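Gripper Evaluation Working Group
Minutes of the Tuesday meeting, Gadau site
Chair: Jonas Gisler

1. Previous minutes
Approved without changes.

2. Comparison of hand-held grippers
The Chair reported that the Griltance pair has completed 60 trials. The Trilteck pair has completed none — its replacement fingers are still on order (request 3323). Members agreed that both pairs must be tested with the same objects and the same operator.

3. Paper packet task
Egger asked that the clear container with the white lid remain in the test set. Thin paper slips show differences at the fingertips that larger items do not. 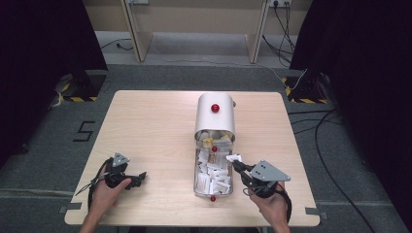 It was agreed that a dropped slip will be logged as a failed attempt, with no second try. The task sheet will be revised to version 2 before the Trilteck trials begin.

4. Budget
Item 815, spare cables, was approved.

5. Next meeting
To be held in July. Egger will send the agenda.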